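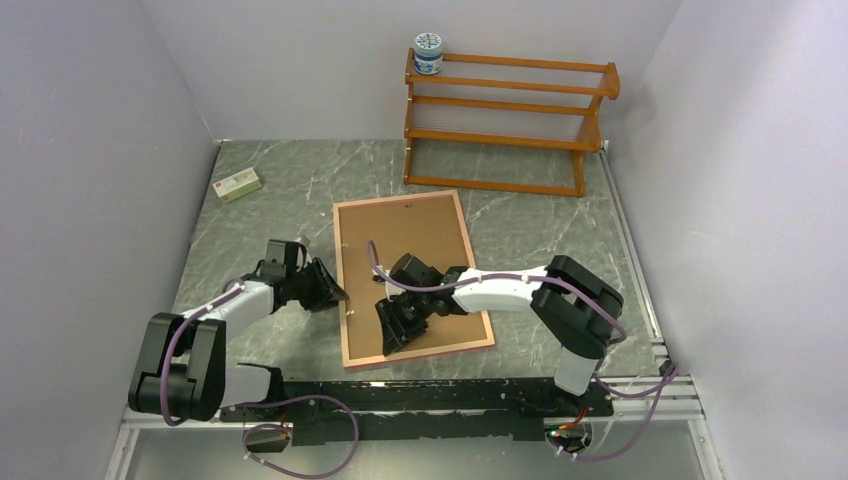 A cork board in a light wooden frame.

Flara Reading Pages, Sheet 149
Materials: Cork
Text by Urszula Pawłowska. Checked by Maja Zalewska.

What is cork?

Cork is the outer bark of a tree called the cork oak. Most trees have a little cork in their bark. The cork oak grows a very thick layer of it, thick enough to cut off in sheets and use.

Cork oaks grow in warm, dry places near the western part of the Mediterranean Sea. Portugal and Spain produce most of the world's cork. The trees also grow in Morocco, Algeria, Tunisia, Italy and France. Summers in these places are hot, and wildfires are common. Thick bark helps protect the living parts of the tree from heat.

What is inside it?

Cork is made of cells. A cell is a very small unit that living things are built from. While a cork cell is growing, it is alive. Later it dies and its contents disappear, and the space inside fills with gas that is very much like air. The walls of the cell stay in place.

The walls contain a waxy material called suberin. Water passes through suberin very slowly. The cells fit closely together, a little like the cells in a honeycomb, but far too small to see without a microscope.

Cork was one of the first things ever studied with a microscope. In the 1600s, a scientist in England looked at a thin slice and saw rows of tiny boxes. He called them cells, after the small rooms that monks lived in. The word is still used today.

Why does cork float?

An object floats when it weighs less than the same amount of water. Much of the space inside cork is gas, and gas weighs very little. A block of cork is therefore much lighter than a block of water of equal size. It floats with most of its body above the surface. The gas is sealed inside the cells, so water can't quickly replace it.

Why does a pin stay in a cork board?

A pin is narrow and sharp. When it goes into cork, it pushes the cells aside and squeezes the ones next to it. Squeezed cork tries to return to its first shape. This makes it press against the sides of the pin. The pressing causes friction, a force that resists sliding, and friction holds the pin in.

When the pin comes out, the cork around the hole moves back and the hole gets smaller. Some cells have been torn, and they don't heal. If many pins go into one spot, that spot becomes weak and crumbly.

How is cork harvested?

The bark is cut by hand with an ax. Harvest begins in May in many areas and goes on through the summer. In these months the tree is growing fast, and the bark separates easily from the layer under it.

The worker makes long cuts down the trunk and a cut across it. The ax handle is then used to lever the bark away in curved pieces called planks. The cut must not go too deep. Under the cork is a thin layer of living bark, and the tree needs it to make new cork.

The tree is not cut down. It grows a new layer, and after at least nine years it can be stripped again. A number is often painted on the trunk to show the year of the last harvest.

A young tree is first stripped when it is 20 to 25 years old. This first bark is rough and uneven. It isn't suitable for bottle stoppers, but it can be ground up for other uses.

How is a cork board made?

1. The planks are stacked outdoors and left to dry.
2. Pieces that are too thin or too rough for stoppers are set aside. So is the waste left after stoppers have been punched out.
3. A machine grinds this cork into small grains called granules.
4. The granules are sorted by size.
5. They are mixed with glue and pressed in a mold, often with heat.
6. The block is sliced into sheets.
7. A sheet is glued to a stiff backing. A frame may be added to protect the edges, which chip easily.

Look closely at a cork board and you may find light and dark specks. These are separate granules, and they can come from many different trees.

Other uses

Floor tiles: cork gives slightly when stepped on and makes footsteps quieter.
Insulation: gas trapped in small spaces carries heat slowly, so cork panels help keep buildings warm or cool.
Fishing floats: cork stays on the surface and holds the line up.
Table mats: a cork mat slows the heat passing from a hot dish to the table.

Words to know

Bark: the outer covering of a tree.
Friction: a force that resists sliding.
Granule: a small grain.
Insulation: material that slows the movement of heat or sound.
Suberin: the waxy material in the walls of cork cells.

Next sheet: Rubber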